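Looking after trays, glass bowls and steel cups

The things that get used every day in a kitchen are usually the ones that get the least care. A white serving tray, a glass bowl and a stainless steel cup or two will last for years if they're washed properly and put away dry. What follows is what works in our kitchen. Most of it needs nothing beyond dish soap, vinegar and bicarb.

White trays

Grey marks on a white tray are mostly metal. The base of a cup or pan rubs off a little as it slides, and the surface holds on to it. Dish soap won't shift this. Mix bicarb with enough water to make a paste, rub it on with a damp cloth in small circles, leave it for 16 minutes and rinse. Do the middle first, where things get put down.

Smudges are a different matter. They are usually grease with dust on top, and hot water with a drop of detergent takes them off. Dry with a tea towel straight away or you'll swap the smudges for water spots.

Don't use a green scourer on a plastic or melamine tray. It dulls the finish, and after that every mark goes in deeper. If the tray has a raised rim, run an old toothbrush along the inside corner once in a while. Crumbs and syrup collect there and a cloth rides straight over them.

For tea stains, two tablespoons of bicarb in a sink of hot water, tray flat on the bottom, overnight. Turn it once if it floats.

Glass bowls

Cloudy glass is either mineral scale or etching. Wipe a patch with white vinegar and look at it again when it's dry. If the patch is clear, it was scale and you can do the whole bowl the same way. If it's still cloudy, the dishwasher has etched it and you're stuck with it. Keep that one for fruit or pegs.

Rounded bowls are awkward inside the shoulder. A bottle brush bent over at the neck gets in under the curve. So does a handful of uncooked rice with warm soapy water, swirled until the film lifts. Tip the rice into a strainer and not down the sink.

Never put a cold bowl under the hot tap. Let it come up to room temperature on the bench first, on a folded towel if the bench is stone. Plain glass doesn't cope with sudden changes, and a small chip on the rim makes it worse. Run a fingertip lightly around the outside of the rim before you pack a bowl away, and put any chipped ones aside.

Anything with a handle should be dried around the join. Water sits there, and on screwed handles it will eventually loosen the fitting. Check the screw every couple of months and nip it up by hand. Don't lean on the screwdriver.

Fruit in the bowl

Wash apples when you eat them, and not before they go in the bowl. Damp fruit at the bottom goes soft first and takes its neighbours with it. Tomatoes can sit out on the bench until ripe, stem end down, then go in the fridge if they won't be eaten in a day or so. Keep bananas somewhere else.

Empty the bowl once a week and wipe it out. Fruit flies need very little to get started, and by November in our part of the world they're already about.

Stainless steel cups

The rainbow tint you get after boiling water is harmless. A teaspoon of vinegar and a wipe will remove it. Rust spots on a good cup have nearly always come from something else, such as a steel wool fragment or a cast iron pan it was left against. Bicarb paste and a soft cloth again, rubbing with the grain.

Don't leave salty water sitting in steel. It pits the surface and there's no home fix for pitting. Bleach does the same.

If two cups get jammed together, stand the bottom one in warm water and put ice in the top one, then twist. Give it a minute. Pulling harder only wedges them.

Setting things out on the table

When everything is out for washing or sorting, give the tray the clear space and stand the tall and breakable pieces where no sleeve will catch them. Turn handles in from the table's edge. My neighbour Juwita Yeoh lays a damp cloth under her glass bowls and they don't creep — I've done it since and it works on laminate and timber both.

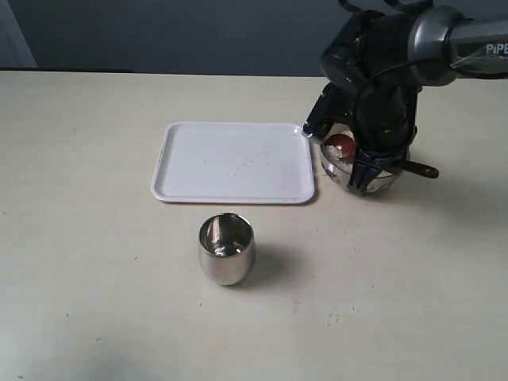 White tray, glass bowl with something red inside, and the steel cup in front.

Putting it away

Trays go on their edge. A cheap wire file rack from the stationery aisle fits inside most cupboards and holds them upright, so you can pull one out without lifting the lot. Leave 7 cm between the rack and the cupboard wall for air.

Glass goes on the shelf you can reach without a stool. If bowls have to nest, put a paper towel between each one, and keep the stack low. Steel cups can go anywhere, though they're noisy in a drawer. A square of rubber shelf liner fixes that.

Check the cupboard for damp before you load it up again. If the back panel feels cool and tacky, leave the doors open for an afternoon.

Updated 12 Oct 2022

Recent tips
Getting candle wax out of a tablecloth
How to sharpen kitchen scissors
Descaling the kettle without the smell
Storing baking paper and foil
What to do with odd lids
Re-oiling a chopping board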